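Keeping a desk phone

I bought my first desk phone in 2021, when I was working from home full time and getting tired of holding a cell phone against my ear for 45 minutes at a stretch. I figured I would use it for a few months. It is still plugged in, and I have become the person people ask about phones with cords.

Kai Kasten asked me last month what he should get for his mother's apartment in Candcombe. She has a cell phone but leaves it in her coat. He wanted something that stays in one place and rings loudly. I wrote him a long email and then decided most of it could go here.

The first thing I look at is the handset. It should have some weight to it, and it should sit in the cradle without having to be aimed. My Lorkar is good for that. The Nolte I had before it was not. The handset was so light that it would rest a little high on one end, and the line stayed open until I noticed. I missed calls for a whole afternoon that way. If you can, try hanging up a few times in the store before you pay for it.

The second thing is the cord. Most of them are coiled, and most of them are too short for how people use a phone at a desk. I replaced mine with a longer one for a few dollars. The trouble with a long cord is that it drags across everything, and it will knock over a cup if you turn your chair while talking. I keep my coffee on the side away from the cord now. When it gets twisted, unplug it at the handset end, let it hang and run your fingers down it. It takes 2 minutes and I do it when I dust.

Then there is the display. For an older person I would take a plain LCD with big digits over anything fancy. Yellow-green ones look dated, but I find them easy to read in daylight. Glare is more of a problem than color. On a shiny tabletop under ceiling lights you get reflections from the wood as well as the screen, and turning the phone a little helps.

A dark red phone on glossy reddish-brown wood looks better than I would have guessed. Mine is beige and matches nothing. 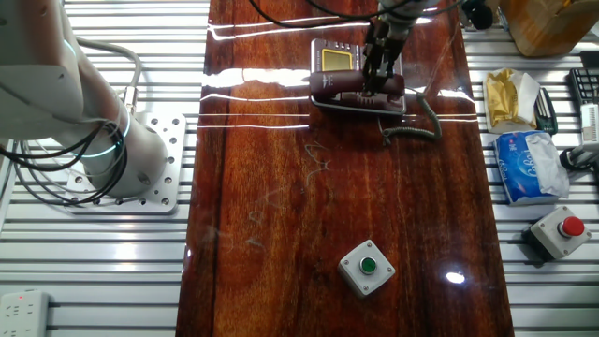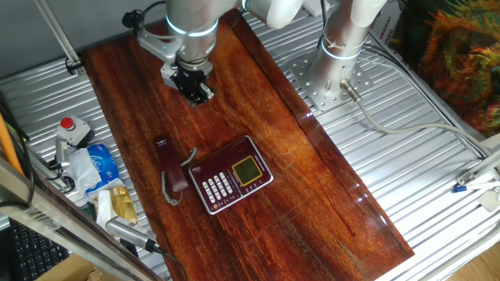 The handset is up in the next one.

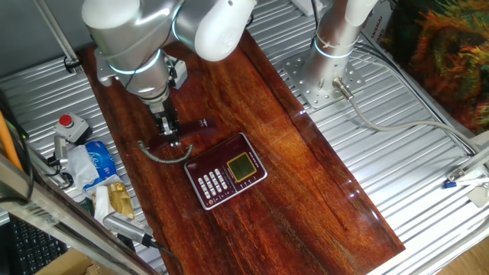
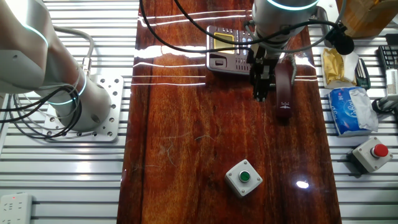
As for where to put it, I told Kai to go with the hallway table. His mother passes it all day, and there is an outlet and a jack on the same wall. A kitchen counter is the other usual choice, but the keys get greasy and the buttons are a pain to clean. I use a cloth with a bit of dish soap, squeezed out well, and a cotton swab between the keys.

He ended up ordering a Zarkia with extra large buttons. It took him 15 minutes to set up, most of it spent on the clock. She called me on it that evening to ask how to turn the ringer down.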